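Updated January 15, 2019

# How to Clean a Toaster and Get Even Toast Again

Most two-slice toasters that smell like smoke or brown one side more than the other are full of crumbs. Cleaning one takes a short while and needs nothing you don't already have in the kitchen. These steps are for ordinary pop-up toasters. Toaster ovens have a different door and tray, and they get their own page.

## What you need

- A soft pastry brush or a clean, dry paintbrush
- A damp cloth and a dry cloth
- Dish soap
- White vinegar, if the outside is greasy
- Old newspaper or a wide sheet of wrapping paper

## Step 1: Unplug it and let it cool

Pull the plug from the wall. Pushing the lever up is not enough. If you made toast this morning, wait until the metal parts inside are at room temperature. Spread your paper on the table and put the toaster in the middle.

## Step 2: Empty the crumb tray

Look for a thin metal tray along the bottom edge at the back or the side. Slide it straight out over the trash. Wash it in warm soapy water and dry it completely before it goes back in. Older models, including the first Rondell two-slice, have a hinged plate underneath in place of a tray. Press the catch and let the plate swing down.

If the tray is stuck, do not pry it with a knife. Tap the side of the toaster with your palm and try again.

## Step 3: Brush the slots

Turn the toaster upside down over the paper and shake it gently a few times. Then set it upright and brush down the inside walls, from top to bottom. Keep the bristles off the thin heating wires as much as you can. They break easily and are not worth replacing on a cheap toaster. Shake it out once more.

Never put a fork, a knife or a wet sponge in the slots. Compressed air tends to blow crumbs deeper into the lever side, so skip that too.
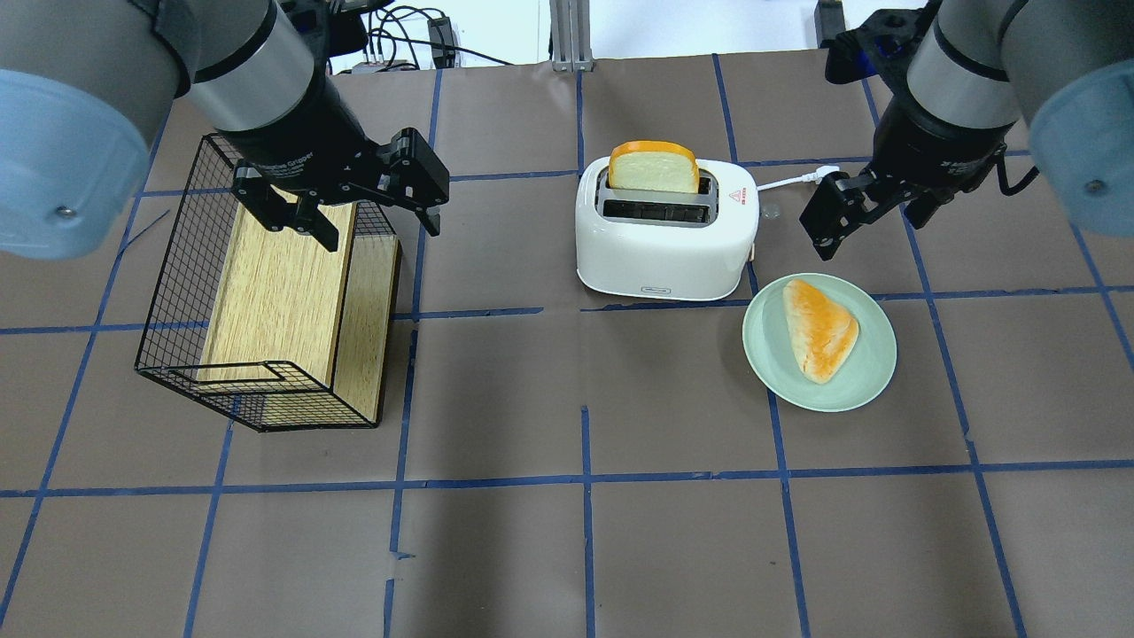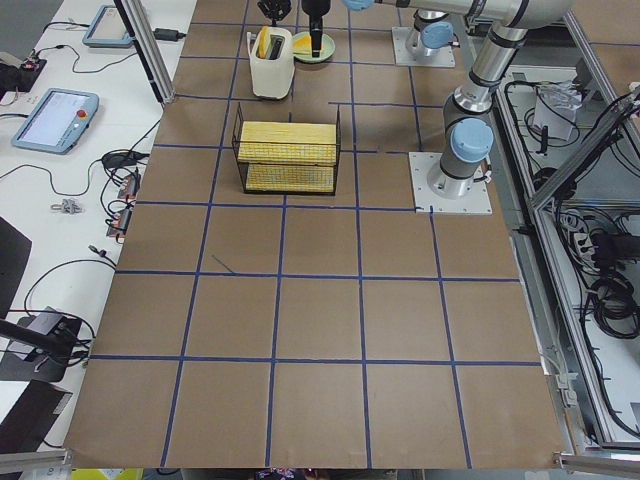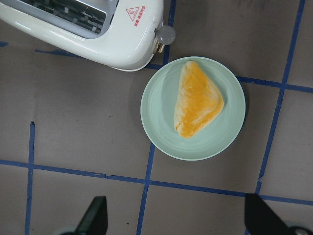
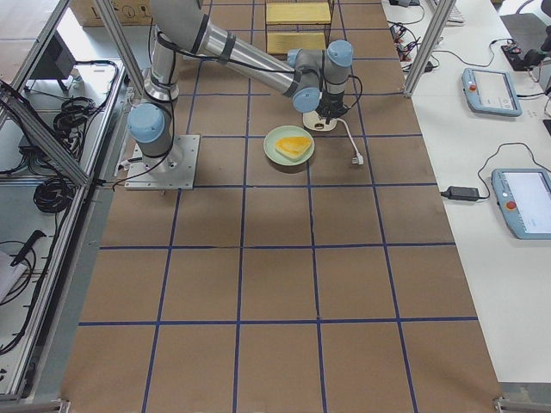

*Posted by the Fultari Kitchen Desk | Filed under: Small Appliances | 43 comments*

## Step 4: Wipe the outside

Use a damp cloth with one drop of dish soap. For greasy spots on plastic, mix equal parts vinegar and water, put it on the cloth, and wipe. Don't spray anything at the toaster. Scouring powder will dull a shiny finish.

If the browning knob pulls off easily, take it off and clean behind it. If it doesn't, leave it on and run a cotton swab around the edge.

## Step 5: Put it back together and test

Slide the tray in until it clicks. Plug the toaster in, set the dial to medium, and run it once with no bread. A little smoke on the first run is normal. If it keeps smoking, unplug it, let it cool, and repeat Step 3.

Now toast two slices of plain white bread from the same loaf. Compare both sides of both slices. If one side is still pale, a heating wire has probably failed and cleaning won't fix it.

## How often

Empty the tray once a week if you make toast daily. Do the full cleaning once a month. Raisin bread and frosted pastries leave sugar behind, so brush the slots the next day.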